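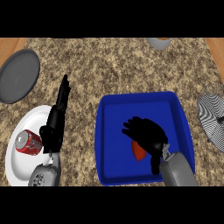 Why does the right hand stop responding after the simulation is left on pause?
The hand controller closes its connection when it gets no command for 38 seconds, and the pause button also stops the commands.

Ticket opened by Unathi Sibiya, 13 May 2020
Product: Sterkon two-arm simulator, kitchen counter task
Priority: normal

Problem: I pause the run to change the camera, and when I continue, the left hand moves well but the right hand stays above the blue tray. The forearm still follows my commands. Only the fingers are frozen. The log shows "hand_R timeout" and after this nothing more.

What I tried:
- Restart of the scene: the fault goes away, but I lose the run.
- Exchange of the two hand ports: the fault stays with the right hand.
- Timeout value set to 3000 seconds: no freeze in 8 runs.

Reply from Wonesov support:
Thank you for the clear report. The left hand opens its connection again by itself and the right hand does not. This is a mistake in our start file. Please keep the long timeout for now, but do not copy this setting to a real arm. There the short timeout is a safety stop.

Unathi Sibiya:
Understood. I have put a note in our settings file. Please tell me which version will have the repair, we have 66 more runs to record.

Status: waiting for new start file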